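Jukero kitchen towel, the green one

2 min read

Bought this in September to replace a pile of thin ones from Bunar. Terry cloth, loops on it, decent size. Wanted something that dries a pan without three passes. It does. Mostly. 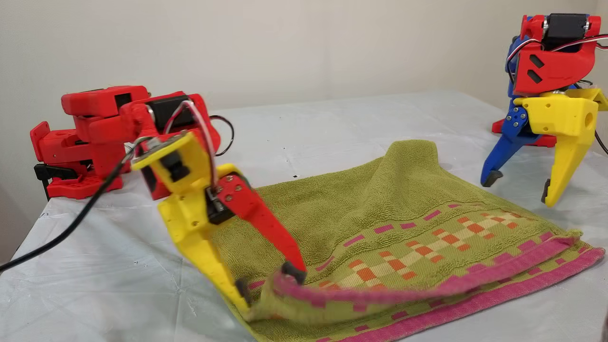

First wash, some lint. Second wash, less. I do mine at 90, probably hotter than I should, color held up ok so far. No bleach.

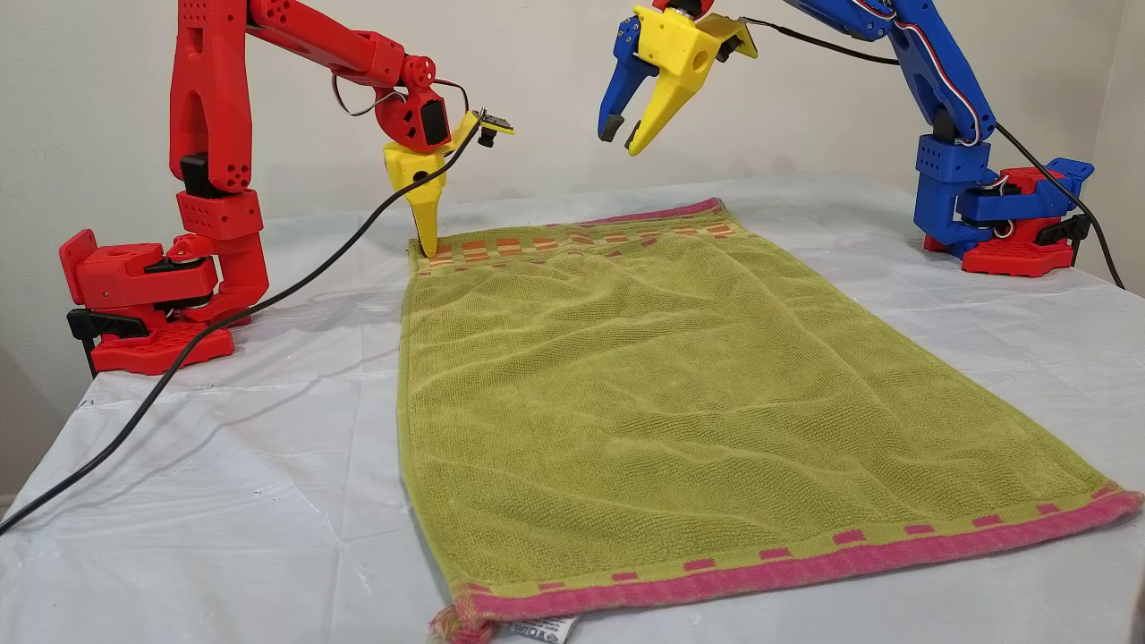

Folding is where I got picky. Cheap towels go crooked after a month and the halves never meet. With the patterned border at the end you get a line to match up, so corner to corner is quick. Stays folded in the drawer too, wich the Bunar ones never did.

12 of them fit in my drawer. Tight. 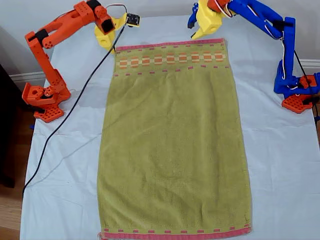 Piet Fülöp

Edges are the weak spot. Bit wavy, and a few loose threads at one corner. Snip them, dont pull. For the price I'd expect a straighter hem. The border itself is nice, orange and cream blocks with pink either side, cheerful without being loud.
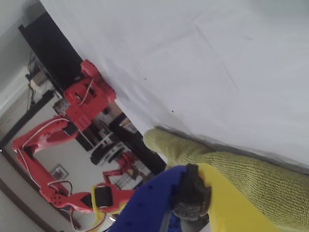
Would I buy again? Yeah, but on sale. Got mine at the Drernbridge store, the Monday rack. Four stars, one off for the hem.

128 shares
12 comments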